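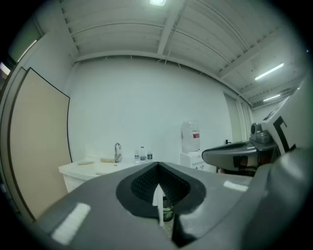
Stavesen robotics club, student project talk
Speaker notes, 2019-01-20

Opening (2 minutes)
Say who we are. The project is called Nullent. It is a class project that the club took over in the fall. The goal is to record people doing small chores by hand with grippers, so a robot arm can be trained on the recordings later. We don't have arm results to show today.

Grippers and markers
Each gripper is held in the hand. The square black-and-white patterns are markers. Software finds them in the video and works out where the gripper is. A marker has to stay in view and fairly flat to the camera. Mention the Rizvi worksheet for anyone who wants the math. Don't go through it. 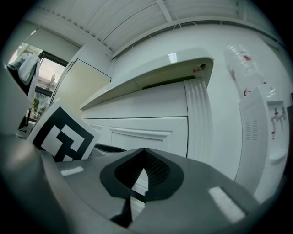
Recording a session (5 minutes)
One student records, one keeps the log. A session is 60 minutes at most, then they swap. Every take gets a name before it starts. Tell them about the week in January when we skipped that step and had to throw out two folders.

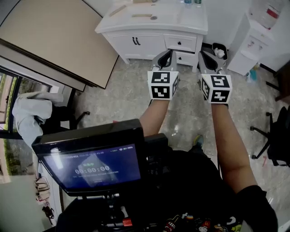
Our biggest trouble was matching up files after a session. The log sheet had one time and the video had another. Now the person recording reads the timer out loud and the log keeper writes it down. The screen on the harness says 00:00:00 here, so point to it. Then point to the cubes behind the jaws. With patterns on several faces, the wrist can turn and the camera still has one to read.

Questions
Budget: see the Trustico grant page in the handout.
Leave the sign-up sheet by the door.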